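Wednesday, late

Quick one, eyes closing. Choir tonight, first full run of the Pelkonen piece and my throat is shot. We got through all 44 pages of it, which I did not think we would. Page 28 is still a mess. Altos come in, sopranos come in, everyone looks at everyone else. Hajnalka stopped us there five times. Five! She never raises her voice, she just puts the pencil down. Worse somehow.

Bus was late so I walked the last bit from the bridge with my folder inside my coat. Cold for October. Should have worn the other shoes. Got there in the middle of warm-ups and had to squeeze past all the tenors, sorry, sorry, sorry, and then found I'd left my glasses at work. Sang the first half off Finbarr's copy. He writes in everything, little arrows, BREATHE in capitals, a drawing of a duck on the page where we get loud. Didn't ask.

Good news: I'm not dreading the Latin anymore. Said it over and over on the way in to work Monday and now it just sort of falls out. The Janutard song is easier but dull for altos, same three notes till the end. I kept drifting off and thinking about what to cook. Need onions. Need to call Mom back, too, she rang while I was in there and left one of her long messages, mostly about the gutter.

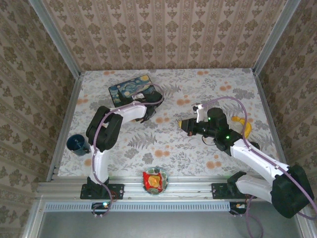 Do I try for the solo? I'm going to put my name down next week and sing it for Hajnalka after rehearsal, before I can talk myself out of it.

It's only 2 lines. Low, slow, nothing scary in it except that everybody else stops singing. Last time I tried for one I went in too high and had to start over, and I still think about that in the shower. But I know this one. Sang it in the kitchen while the rice was on and it felt fine, a bit flat at the end maybe. Will record it on my phone tomorow and listen, even though I hate that.

Finbarr says he'll stand at the back and pull faces. Told him please don't. He's trying for the tenor one himself and pretending he isn't.

Break was short. Tea was stewed, somebody brought the Flestetti cookies again, the lemon ones, had too many. Talked to the new soprano about parking, then about her knee. Nice. Forgot her name allready, will have to listen out for it.

Second half we did standing. Back aches. The last page was lovely though, all of us going quiet together, and then the radiator banged right in the silence and half the basses lost it.

To do: glasses!! Onions. Mom. Mark up page 28 in pencil, count the rests properly. Black skirt needs a hem before the concert and I can't find the good scissors.

Bed. Alarm set for six.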